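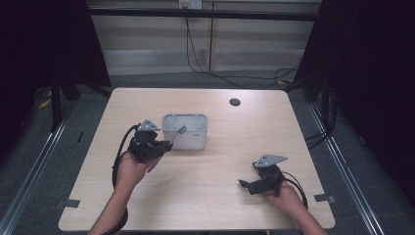 3 min read

The Hendale Bequest

My aunt left me her house in Flurnthorpe on condition that I kept up her feud. The solicitor read this out twice, the second time more slowly, and slid a ring binder across the desk.

The feud was with number 16. It had begun over a hedge and moved on to bins, wind chimes and a remark made at a funeral tea. There were tabs. Under "April" she had written: be cold about the daffodils.

I am not a natural enemy. On my first morning I practised in the bathroom mirror, toothbrush in hand, and managed only to look like a man who had swallowed some of the paste.
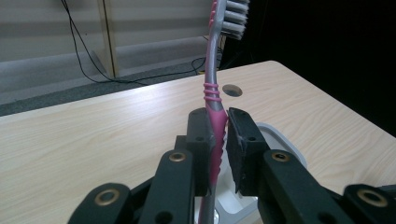 Part two: 1,000 characters, if you don't skip

The woman from number 16 came round at teatime with a binder of her own.

"My mother's," she said. "I've had it since she died. I'm supposed to park across your drive on Fridays."

"I'm supposed to let the air out of your tyres."

"Yes, we've got that down as well."

We compared notes over a packet of ginger nuts. Her mother had the hedge at 5 feet and my aunt had it at 3. Both of them had spelt "encroachment" wrong, in the same way, and the handwriting in the two binders was hard to tell apart after the first few pages.

"They must have sat down and done it together," she said.

I said it looked like it. Then I asked her, as coldly as I could, how the daffodils had been.

"Poor," she said, and went home to move the car.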